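Arkden Shared Workroom, minutes of the members' meeting
Thursday, July 16, 2020, taken by me, Rhys Maihi 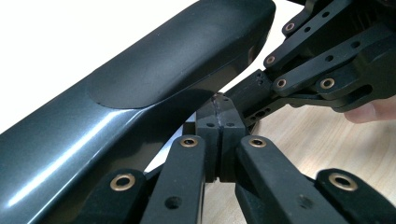
Dark glossy piece with the matte oval patch, at the light wood table.

We got going late because I had the only key, sorry again everybody! Last meeting's minutes were read and passed with one fix (the paint shelf belongs to all of us, I had it down as mine).

Tables. Most of the evening went on these. The light wood one is everybody's favorite for small jobs and I said so, maybe more than once. The grain picks up scratches, though, so we agreed on a mat under anything metal. Fernandes quoted us $348 to sand and refinish the other two, and we voted yes, 3 against. I'll call them and try for a date before October.

Shiny stuff. We had a good long talk about glossy dark finishes, which show every fingerprint and every bit of dust (I've got one at home and it drives me nuts). Soft cloths only, please, and no paper towels! The Natex spray was voted down after what it did to the cabinet door. Somebody asked if matte patches need the same care and we couldn't agree, so go easy on those until we hear back from Vevura.

White wall. It stays white. There was a pitch for green, and a pretty lively one, but the people who photograph their work in here like the plain background and they won on a show of hands. Touch-up paint is in the closet, second shelf, behind the drop cloths.

Money. We have $1,197 in the account before the sanding. Dues stay at $50. Two people paid me in cash at the meeting and I've written it in the book.

Other business. The side window still sticks. Please label your boxes, I moved one twice this month and still don't know who to ask. Coffee is low again.

To do: me, call Fernandes, write to Vevura, get a second key cut. Everybody else, cloths and box labels.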